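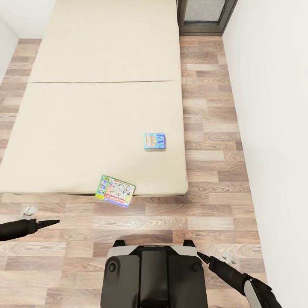

Game cleanup task, Kedard robotics club – bed start or table start?

vija_simkus
2018-06-14
OK, I am way too excited about this. The sim for our student project finally loads with the bed room in it, and we have game boxes on the mattress! Monopoly and its neighbor hang over the front edge, and the little light blue box sits farther back. I love this start. The overhang gives a gripper something to get under. I want to make it the main task for the December demo. We get 40 tries per team and I'd like all of ours to be from the bed.

omid_sh
Love the bed, but I vote no. The mattress is so low that the arms have to work right down by the floor, and a flat box in the middle of a bed is a horrible grasp. Do the table first.

bindu.reddy
Agree with Omid. Pekmont's team started with the hard room last year and had nothing to show at the halfway review.

vija_simkus
But everybody does tables!! We'd look just like Gowda.

omid_sh
So what? The table one is good too. You've got the puzzle on the left, Skip-Bo in the middle and the clear tray over on the right, and the right hand can take the green game by its corner and bring it in over the rim.

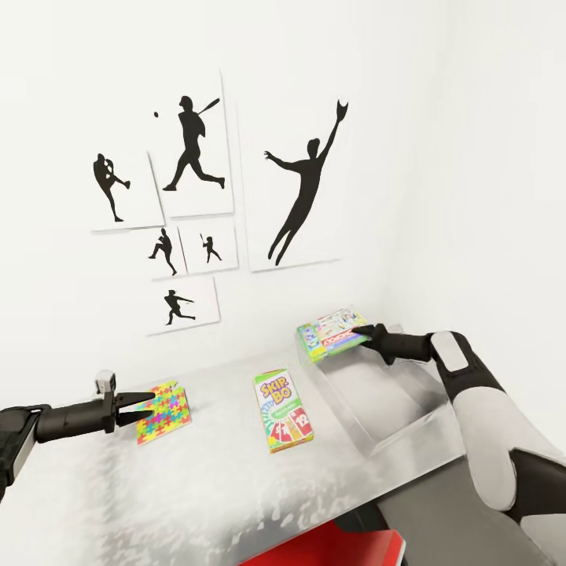
My worry there is the release. If you pinch only one corner, the box can swing when you let go – I'd lower it until it touches before opening the fingers. I ran seed 2082 a lot while tuning that and I still want a slower descent.

bindu.reddy
Could the left arm steady it?

omid_sh
Maybe, but then it isn't free for the puzzle. I'd keep them separate for now.

vija_simkus
Fine, fine. How about 10 tries from the bed and the rest on the table? I still think the bed is more fun to watch.

sharada_p
I can live with that split. Vija, please push your bed config tonight so I can run it on the lab machine. My copy is stuck on version 19.

vija_simkus
Pushing now!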